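# Reusing tissue from parcels: bin it, recycle it or keep it?

**Famia**

Hello all, first time asking something in this bit of the site so shout if it's in the wrong place.

We've had a houseful over Christmas and I've ended up with a silly amount of white tissue. Some of it is the thin stuff that came round glasses and baubles, some is ordinary paper tissues that people pulled out of the box and used as padding when they ran out of the proper sort (my sister-in-law, mainly, who posted me a teapot in what must have been a whole box of them). I've got it all in a bag behind the door and my husband wants it gone before the new year.

My council's leaflet says "no tissues" in the recycling but "yes" to paper and card, and I can't work out which one wrapping tissue counts as. Is any of it worth keeping? I do post a fair few parcels myself, usually in May when the school fair orders come in, and I hate paying for padding. The last lot cost me more than the postage did!

Also, if I do keep it, how do you store it so it doesn't turn into a great big drift every time you open the cupboard?

Thanks in advance x

*Posted 29 December 2018*

---

**Debnath**

Just bin it. Life's too short. You can get a roll of padding from the market for next to nothing.

---

**Kumudini Hettiarachchi**

Oh don't bin it, not all of it anyway! I've been posting pottery from home for years and I buy hardly any padding at all. What you need is one good sort through, and then it's easy to keep on top of.

I do mine on the table. Tip the whole lot out and get both hands in, right to the bottom, and feel your way through the heap. Don't try to pick it off the top sheet by sheet or you'll be there till Easter. You want to find the bits that aren't tissue, and they're always tiny and always tucked in a fold somewhere. Sweet wrappers are the worst, I find them in everything at this time of year.

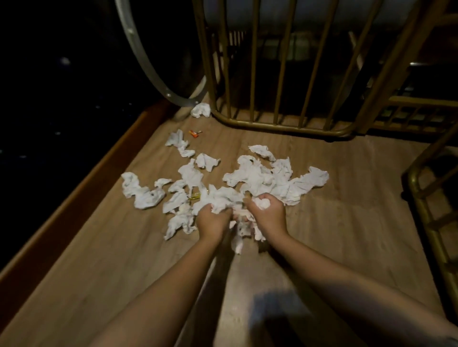 *Both hands in the heap, with a little orange and white wrapper up near the top left.*

Once you've got the odds and ends out, sort what's left. Big sheets of the thin wrapping sort, smooth those with the side of your hand and lay them flat on top of each other. You can iron them on the coolest setting with no steam if they're for presents, but I never bother for parcels. Torn bits and the soft tissues from a box go in a separate bag, and those are your stuffing. They're good inside cups and teapots and down the gap between spout and box. Anything that's been near a nose or a spill goes straight in the bin, obviously.

For storing, I use an old pillowcase for the stuffing and squash it right down, then tie the neck. The flat sheets go in a folder or a shallow box lid under the bed. My limit is one pillowcase. When it's full, I stop saving until I've posted something.

A warning about weight, as it does creep up. I had a mug parcel tip over 600 g once purely because I'd got carried away, and I had to stand at the counter in Girkotden pulling handfuls out with a queue behind me. Weigh it before you tape it.

On the recycling, the fibres in tissue are very short so a lot of places don't want it, whatever sort it is. I'd go by the leaflet and keep all of it out of the paper bin. If it's clean and plain white, a bit torn up in the compost is fine, mixed in with peelings so it doesn't clump.

---

**Gunen**

Agree with Kumudini about the compost, ours goes in all winter. Avoid anything shiny or with glitter on it though, I was picking gold specks out of the carrots.

Only thing I'd add is don't use box tissues on their own round anything heavy. They go flat in the post and then the thing rattles. Put a bit of scrunched newspaper on the outside and the soft stuff next to the china. I've sent 2 big serving dishes that way and both got there in one piece.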